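Home | Setup notes | FAQ | Contact
Last updated in May
2 min read

Keeping the Tralby kitchen cell happy: FAQ

What is Tralby, anyway?
It's my simulated kitchen cell: one arm, one counter, and a pile of stuff to grab. I look after it on my own, so if something's broken, it's probably my fault (sorry!).

Do I need to home the arm after every run?
Yes please! Load the Soler start file and the arm goes back to its parked pose with the fingers open. Skip it and your next run starts wherever the last one ended.

My objects sink into the counter. Help?
You've got an old collision mesh. Delete the cache folder, reload, and let things settle for 2 seconds before you move anything. I once lost an entire evening to this one.

How often do you check the gripper?
Every 22 runs I open and close it over the counter and look at the finger width in the log. If the two fingers don't match, I reload the Barer gripper settings (the older ones from Illine still work, but they're slower).

How high should the fingers be before a pick?
Well clear of the tallest thing underneath. I stop above the bottle, look at it from a couple of angles, and only then let it come down.
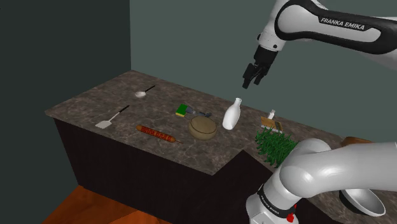 Going straight down from there is the safe bet. If you come in sideways you'll clip a neighbor sooner or later, and then you're resetting the whole counter.

Can I add my own objects?
Sure! Keep the textures small, though. My full log is almost 576 runs long now, and the slow ones nearly all had some giant texture in them.

Home | Back to top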